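Foltalard見学記 引き出しと私の右手

04/09/2018

駅からバスに乗って終点まで行き、さらに坂を上る。Foltalardの案内には「バス停からすぐ」とあったが、坂の存在には一言も触れていない。受付に着いたころには上着を脱いでいて、渡された入館証をどこに留めるかで少し悩んだ。

今回の公開日は、ロボットに作業を「教える」ところを見せてくれるという催しだ。1月に申し込みを出し、抽選に通ったという返事が来たのは忘れかけたころだった。定員は60名。会場の廊下に並べられた椅子はどう見てもそれより少なく、早く来た者から順に座り、遅れた者は壁の消火器と親しくなる。

午前の部はStedleyの担当者による講義だった。ロボットの教え方には大きく分けて二通りある。一つは腕を直接つかんで動かし、その軌跡を覚えさせるやり方。もう一つは、離れたところから操縦桿や手に持った装置で動かすやり方。前者は習字の先生が後ろから手を添えるのに似ている。後者はクレーンゲームに似ている。似ているどころか、私の腕前に関するかぎり完全にクレーンゲームだった。

午後は遠隔操作の体験で、実機に触る前にまず画面の中の腕で練習する。課題は引き出しの開け閉めと、小さな緑色のブロックの扱い。卓上の小箪笥とロボットが、なんの飾り気もない部屋に置かれている。誰の趣味なのか、壁に電灯のスイッチとコンセントは律儀についていた。押してみたかったが、そこまでは腕が届かないだろう。

操縦装置を右手に持ち、親指のボタンでグリッパーを開閉する。手首をひねれば画面の中の手首もひねられる。理屈は三十秒で飲み込めた。問題は奥行きで、ブロックの真上にいるつもりが手前だったり奥だったりする。一度など、自信満々で空気をつかみ、そのまま丁寧に運んだ。係の人は何も言わずに初期位置へ戻すボタンを押してくれた。慣れた手つきだった。
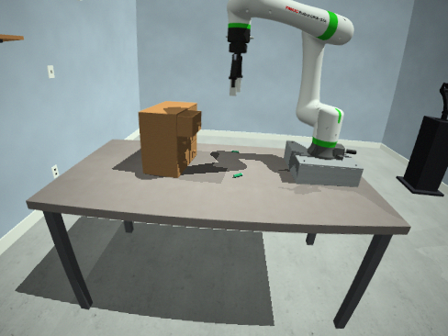

隣の席にいたShettyは、引き出しは取っ手を引くことより、引いている途中でまっすぐを保つことのほうがずっと難しいと言う。人間は引っかかったら無意識に手の力を逃がすけれど、画面越しではその感触が返ってこないから、目だけで気づくしかない。だから下手な人の記録も捨てないでほしい、引っかかって直した跡にこそ教える中身がある、とのことだった。下手な人という言葉のあたりでこちらを見た気がするが、励ましと受け取っておく。

記録の話が出たので、休憩時間に係の人に聞いてみた。この課題のために集めた操作は、これまでに2,267回分。同じ引き出しを2,267回である。私なら途中で箪笥のほうを捨てる。しかも全部を学習に使うわけではなく、途中で止まったものや時間がかかりすぎたものには印をつけて、別の扱いにするそうだ。私の分にどんな印がついたかは聞かなかった。

もらった持ち時間で試せたのは4回。1回目と2回目は前述の空気運搬業に費やし、3回目でブロックをつまんだが、持ち上げたところで落とした。4回目、ようやく引き出しの中に入った。入ったというより、縁に当たって転がり込んだのだが、画面には「成功」と出た。機械がそう言うのだから成功である。採点は87点。減点の内訳は表示されたが、長かったので途中で読むのをやめた。

最後に、廊下の突き当たりでStandentの展示を見た。こちらは手を添えて教えるほうの方式で、触れるのは説明員だけ。腕を軽く押すと素直についてきて、放すとその場で止まる。もう一度再生すると、説明員が途中で少しためらったところまでそのまま再現されて、見学者から笑いが起きた。説明員も笑っていたが、耳が赤かった。

土産は定規とクリアファイル。定規には目盛りがあり、クリアファイルには坂のない地図が印刷されている。次回の公開日は未定で、決まり次第、案内が出るらしい。申し込むつもりの人には、歩きやすい靴と、早めの到着をおすすめする。椅子は前から三列目の右端が見やすい。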